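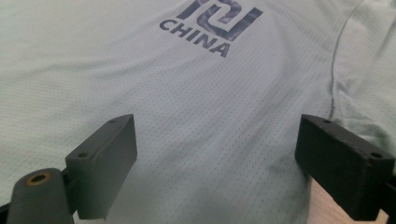 Sports shirts are the part of the laundry I put off longest. Cotton T-shirts fold themselves after a while, but mesh slides about, and you end up with a stack that leans over and then falls down the back of the shelf. I started on ours on Friday evening with the pale green one with CHINA printed under the emblem, and it took me three goes. The fabric is full of tiny holes and has almost no weight to it, so it never lies completely flat. You smooth one side and a ripple comes up on the other. In the end I left the small creases alone and only pulled the big folds out, and it went into the drawer looking fine.

We have a lot of these shirts in the house. Some are from the years at Tendesov, when the club changed kit every season and let you keep the old one. Some came from holidays, some from charity shops, and a few have no history that anyone can remember. I tipped the whole lot out on Friday and it came to 54, which is too many for two adults and one teenager who has mostly stopped playing. I had guessed thirty.

The way I fold them now is not clever. Shirt face up, smooth from the middle outwards with the flat of the hand, sleeves in, turn it over, then fold the sides in so they nearly meet. After that it goes up from the hem in thirds. With cotton I do the sides first and don't bother turning it over, but with mesh the sleeves escape if you do it that way. If there is a big print on the chest I try to keep the fold below it. The older Tendesov shirts have all cracked across the middle of the lettering, right where I folded them for years, and I would like the others to last a bit longer than that.

Washing is the other half of it. Thirty degrees, inside out, no fabric softener. I used softener on everything until a couple of years ago and the running tops started to smell even when they were clean. I stopped, and after four or five washes the smell had gone. They don't go in the tumble dryer either. They go on the airer in the back bedroom with the window open and are dry by morning, even in September when nothing else is.

I did try rolling. There was a period when I rolled everything, and it is good for a suitcase, but in a drawer the rolls of mesh come undone by themselves and you open it to a heap. Folded and stood on end is better. The drawer is the bottom one of the Evason chest, which is 114 cm wide and deeper than it looks. Two rows fit across the front and there is room behind for shorts. I put a shoebox lid in as a divider – it has been there since we moved in and I have stopped thinking about replacing it.

By the time I had finished on Friday there were three piles. One went back in the drawer. One is for the textile bank next to the Sota garage, and that was mostly the ones with pulled threads. The third is a carrier bag of things that are perfectly good but that none of us wears, and it is now in the hall waiting for someone to decide. The football club at Tuhumury takes kit for the juniors, so I may ask there, although a lot of these are adult large.

The green one stays. It is the coolest thing in the drawer on a hot day and I don't mind that it has gone a bit soft round the neck. I wear it for gardening more than anything.

Still to do: the socks, and the shelf of swimming things above the boiler – that one needs a dry afternoon and a bin bag. I also need to find out where the other half of the navy tracksuit has gone. It was in the wash the week before last and I haven't seen it since.

Print this post | E-mail this post

Contact | Copyright, all rights reserved | Back to top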